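Search this blog Search Go

Learning to love the slow letter

October 18, 2025

I have been writing letters again! Real ones, on paper, folded up and put in the mail. It started when I cleaned out the hall closet and found a shoebox of mail from my first year away from home, and I sat on the floor reading until my legs went numb. My aunt had written to me every couple of weeks about her tomatoes and her neighbors and a feud over a parking spot, and all of it was wonderful.

So I bought a pad of Makison paper (the cream one, a little rough, takes ink beautifully) and wrote to seven people. I picked people I like but never quite get around to calling. Four wrote back within the month, and one of them sent six pages, both sides, with a drawing of her dog in the margin.

What surprised me was how different my own voice is on paper. In a text I'm all updates. In a letter I wander off and tell you about the soup I ruined, and then about the soup my grandfather used to make, and by page two I've remembered something I haven't thought of in years. I also can't delete anything, so there are crossed-out bits all over, and I've decided I like those too. 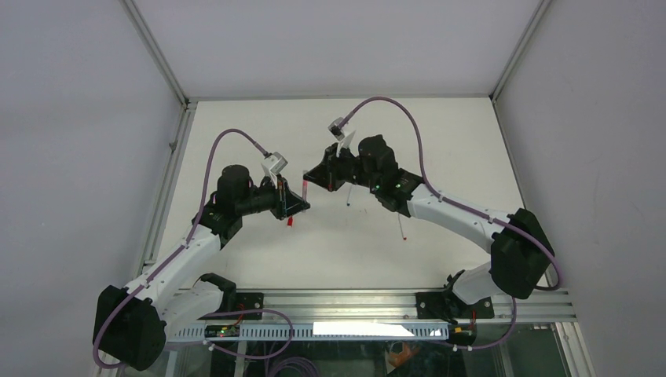

Vibeke Arnardóttir wrote to me after my last post that she keeps a carbon copy of every letter she sends, and that she's up to 302 of them, going back to when she was in high school. She says the copies are more honest than her diary ever was, and that I should start now before I have too many to regret. I love this idea so much. I haven't found carbon paper in town yet, but I'm looking!

A few things I've picked up so far, for anyone tempted to try it. Write the address first, while you still have the energy. Don't wait for news. My favorite letter this fall was from Rommel Espiritu and it was almost entirely about trying to get a stuck window open, with a long detour into what he said to the window. And ask a question near the end, a real one, something you'd like to know. People answer questions.

Pens matter less than I expected. I tried a fancy Skarov that a coworker lent me and it was lovely for a page and then my hand cramped. I'm back to a plain blue ballpoint and perfectly happy. 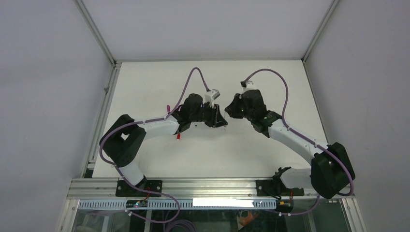
Stamps, though, I've gone a bit overboard on. The little shop on Indora Street has a drawer of old unused ones, and you can make up the postage with five or six small ones in a row across the top. It looks fantastic. The woman at the counter let me dig through the whole drawer and I came out with a fat envelope of birds, bridges and one very serious-looking moose, which went straight to my brother.

Next up is my old piano teacher. I have her address, I have the moose's twin, and I've written "Dear" at the top of the page and then gotten up to make tea twice. I'll finish it tonight.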